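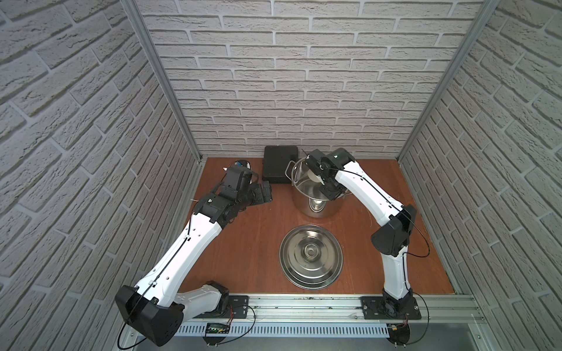 Slide 1: two arms, one stockpot, lid off. Right-hand gripper is in the pot.

Leave this up while people find seats. Say hello, thank Slavica for the slot, check the back row can hear me.

Start with the question I get asked most: why cookware? My answer is that shiny round things are horrible for cameras and fiddly for fingers, and I wanted a comparison that would hurt a bit. If I'd used foam cubes every gripper would have looked brilliant and I'd have had a very short talk.

So, the set-up. Two arms facing the same wooden tabletop, each with its own little camera up at the wrist. Point at the left one on the slide, the white and black unit sitting on top, then the right one by the back wall. I'll come back to those cameras because they caused me more grief than the grippers did.

Slide 2, the job list. Lid off, lid down flat, reach in, fetch the thing out, lid back on. We ran 300 attempts with the stock fingers and 300 with the Bramen fingers, so 600 in the bag. Same arms, same pot, same controller settings (mostly, see slide 5, own up to it now before Tumelo does it for me).

Slide 3, results. 522 good ones overall. Don't read the table out! Just say the Bramen pair won on the lid knob and lost on reaching into the pot, where the wider tips kept catching the rim. I honestly expected it the other way round and I've got the email to Tumelo Joubert to prove it.

Slide 4, cameras. The wrist view goes to pieces inside the pot. You get reflections of the gripper, reflections of the lights, and the tracker happily locks on to any of them. Turning the exposure down helped a lot. Fastness, our controller software, lets you set that per arm, so do it per arm. I spent an afternoon changing both together and chasing my tail.

Slide 5, the confession. We bumped the grip force up after the first 30 runs with the stock fingers and didn't go back and redo them. I've left them in. If you take them out the gap on the lid gets smaller but the order doesn't change. Pause for groans.

Slide 6, what's next. Sithole are lending us a softer fingertip in June and I want to try it on the pot rim first. Slavica Halilović has offered bench time at Stumville as well, so we can see if any of it holds up with somebody else's lighting.

Questions. If cable routing comes up: clips along the links, leave plenty of slack at the elbow, and check it at full stretch before you let it run.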